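4 min read

Stillisura cell – notebook, November

Morning. Gripper back on the arm after the linkage teardown. Picked up from Gülizar's handover: left finger dragging on close, position error at the end of stroke, no fault raised by the controller. Cycle counter was at 1,854 since the last service. That is early for a pivot to go stiff, so I pulled both sides to compare.

Left pivot had grit packed behind the washer. Right one clean. The grit is gray and slightly magnetic, so chassis swarf from the Groen batch is my guess. Those cases came in with burrs on the drive bay edges and Adelmo already wrote to Nesside about it. Cleaned with alcohol, dry film lube only. Do not use grease on these. It was greased at some point before my time and the residue is what held the grit in place.

Screws: one of the socket heads on the left link was starting to round. Replaced it. The rest went back in with a drop of medium threadlocker, witness marks in paint pen. If a mark has moved, stop and call me. Do not just nip it up.

Zeroing. Ran the finger home routine 3 times cold and 3 times after warmup. Cold repeat was fine, warm repeat drifted in the same direction each time and then settled. I put the warm value in the config and left the cold one commented out next to it. Anyone starting the cell first thing should run the warmup program before the first case goes on the bench.

Wrist camera: bracket had been off, so the hand-eye calibration is void. Redid it with the small board at 32 poses. Two poses rejected for glare, retaken with the overhead light off. Residual is a little better than the last entry in the log. Saved under the Fuladley profile. The old profile is still on the disk, renamed with _old. Please don't load it.

Cables: re-dressed the run along the forearm. There was a tight bend at the wrist that pulled on the connector when joint six went past its usual range. More slack now. Check that it does not catch on the bench when the arm is low.

After lunch. Reach checks in an open desktop case with everything still fitted. No pulling today, approach and retract only, at reduced speed. I want clearance numbers before we let it grip anything.

Points to watch on this chassis:
- The perforated bracket between the power supply and the drive cage is the tight spot. Finger tip goes in beside it. The slots and hooks on its face will catch the ridged pad if the wrist angle is wrong.
- Wire bundle off the motherboard. Keep the approach path away from it. Added a keep-out box in the planner, generous on that side.
- Drive is held in blue plastic mounts with a release tab. Leave the tab alone until the force limit is set.
- Power supply label is shiny enough to upset the depth estimate. Masked it. 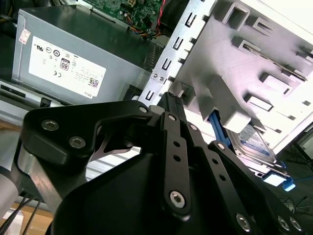 Open items

Force limit on close is still the factory value. Gülizar has the load cell, will borrow it and do both fingers. Until that is done the cell stays in reduced speed and the grip command is locked out in the config.

Need spare washers for the pivots, 2 per side. None left in the drawer.

Want a brush or air knife step between cases so swarf does not build up again. Adelmo thinks a wipe pad on the park position is enough. Try the pad first, inspect the left pivot at the end of next week's run, decide then.

Service interval in the sheet is too long for burred cases. Changed it to half. Put it back when the Groen lot is finished.

Questions about this log: Stillisura cell desk, Fuladley workshop | © Fuladley | Back to top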